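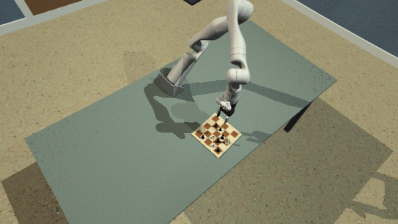 Computer rendering: a robot arm reaching down toward a chessboard.

Torbjørn Kristiansen wants me to know that the second season of Garberg was never in trouble. He says it before I've taken my coat off. The release date slipped from January, two directors left, and the streaming service Fovisance took the trailer down for 24 hours, but according to the man who created the show, all of this was more or less the plan.

"People see a delay and they smell smoke," he says. "We wanted more time in the edit. We asked for it and we got it."

Who asked? He looks at his phone. "It was a conversation."

Fans of the series will remember that season one ended with Inspector Keane walking onto the ferry, apparently for good. Kristiansen said back then that the character was finished. Now Keane is all over the poster. I ask if bringing her back has anything to do with the petition, which had passed 2,000 names the last time I checked.

"I never read it," he says. A few minutes later he quotes a line from it, word for word, and I let it go.

He is more convincing when he talks about the writing. The first script for the new season had Keane dead and her sister running the case. "It was good for two episodes, and then you could feel everyone in the room wanting her to come through the door. So I wrote the door." He threw out 600 pages, he says. That is a lot of pages for a show with eight episodes, and when I tell him so he laughs and says some of them were notes.

And the directors? Fumex, the production company, put out a short statement wishing both of them well. Kristiansen sticks to it. "We disagreed on tone. They wanted it darker. You can't have it darker, it's already set in a harbor in winter."

One of them has hinted in public that the fight was over money – specifically, over who would pay for the reshoots. Was it?

"Everything is over money a little bit," he says. It's the straightest answer I get all afternoon.

I was shown the first episode before we met. It's fine. The ferry business gets explained in one quick line that I had to play again, and I still don't buy it. Kristiansen asks me to wait for episode four.

"It makes sense there," he says. "Or it will. We're still fixing the sound."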